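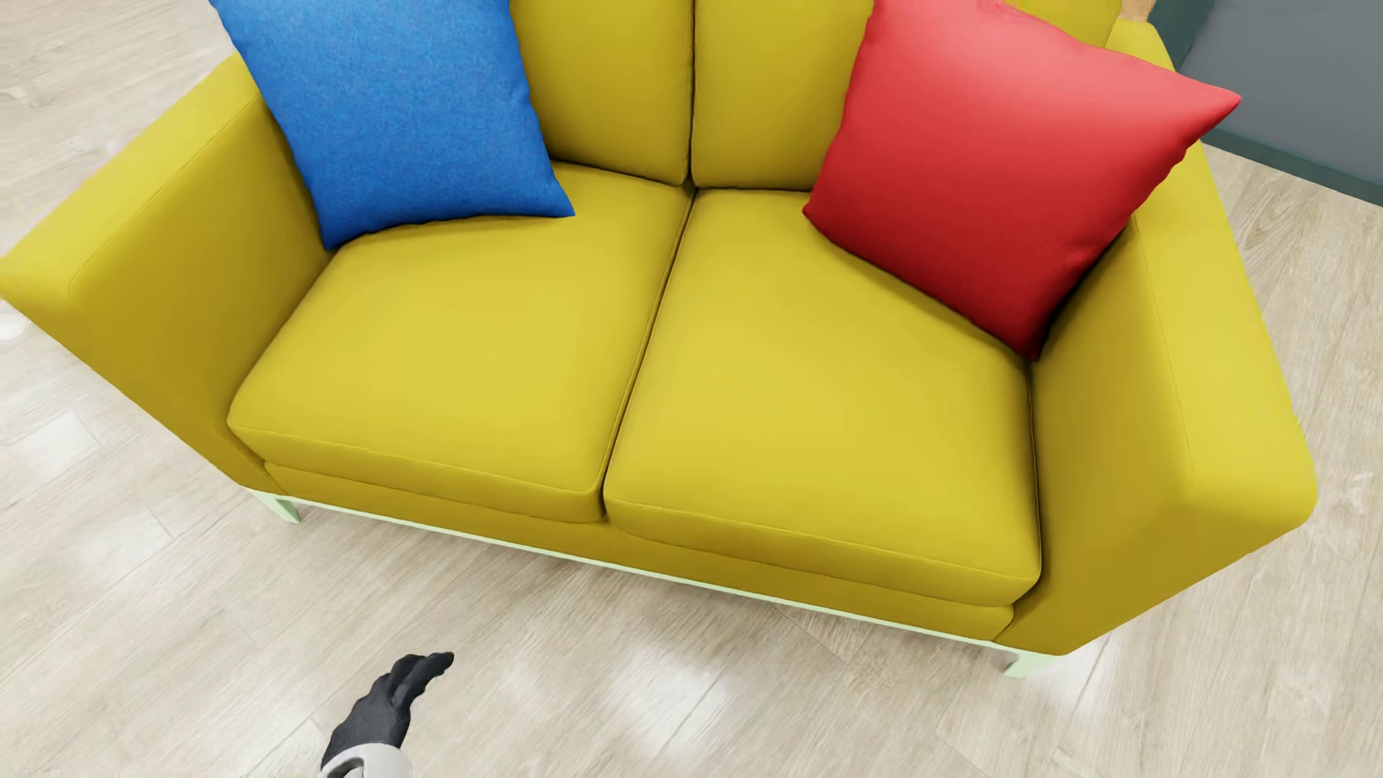 Pugh Furnishings — Aftercare Desk, Gestamthorpe

Section 4: Washing and refitting the seat covers

These steps apply to the Nalon two-seater and its loose cushions. Set aside an afternoon. The brochure says an hour, but the brochure was written by Sales.

1. Take off the throw pillows and put them where the dog isn't.

2. Unzip each seat cover along the back edge and ease the foam out, one corner at a time.

Caution: do not pull the foam by its middle. It tears, and we charge for it.

3. Close the zips before washing. An open zip will chew through everything else in the drum, including the cover it belongs to.

4. Wash inside out at 30 degrees or below, spin no higher than 400. Use a mild liquid with no bleach and no fabric softener, however nice it smells.

5. Hang in the shade. Tumble drying turns a two-seater's covers into a footstool's.

6. Refit while very slightly damp. Fold the foam in half like a large, unwilling sandwich, push it to the front of the cover and let go. Keep your chin clear.

7. Leave for 15 minutes, then pat the corners into place.

Note: blue and red pillow covers must be washed apart from the mustard ones. Siv Grønli on the desk has seen the orange that results and would rather not see it again.

Spare zip pulls are part no. 288. Ask for Ibsa Ambaye.

Sheet revised 11/05/2018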